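4.2 Wahrnehmung am Handgelenk und Planung der Greifansätze

Wie im vorigen Abschnitt angedeutet, haben wir lange mit der Frage gerungen, wie viel Vorwissen der Planer über die Behälter überhaupt mitbringen sollte. In der ersten Fassung von Jamano war für jeden Behälter ein Modell hinterlegt, was im Labor wunderbar lief und in fremden Wohnungen leider recht schnell an Grenzen stieß. Die jetzige Fassung schätzt die Öffnung eines Behälters aus 7 aufeinanderfolgenden Ansichten der Handgelenkkamera und übergibt sie als Polygon an den Bahnplaner Bravudon (siehe Abb. 4).

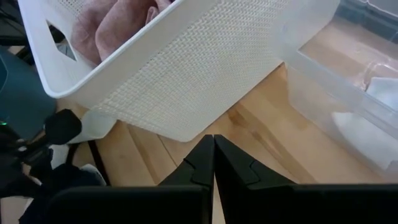

Abb. 4: Blick der Handgelenkkamera auf zwei nebeneinanderstehende Behälter mit Textilien.

Die Segmentierung arbeitet in zwei Stufen, und wir möchten die erste etwas ausführlicher schildern, weil sie uns die meiste Mühe gekostet hat. Zunächst werden Randkanten gesucht, danach erst Inhalte. Bei einem weißen Korb mit glattem, dickem Rand über der gemusterten Wand ist die Kante dankbar, und das rosa Handtuch darin hebt sich farblich gut ab. Schwieriger ist die durchsichtige Box daneben: Durch ihre Wände scheint der Holzboden, Glanzlichter liegen quer über dem Kunststoff, und die weißen Tücher dahinter wirken matt und leicht unscharf. Wir gewichten die Tiefenwerte deshalb in solchen Bereichen herunter und verlassen uns stärker auf den Rand.

Bravudon erzeugt anschließend etwa 40 Ansatzposen je Öffnung und verwirft alle, bei denen die Finger den Rand schneiden würden. Die verbleibenden Posen werden nach Abstand zur Wand sortiert, wobei uns eine einfache lineare Kostenfunktion am Ende lieber war als die gelernte Variante aus Abschnitt 3.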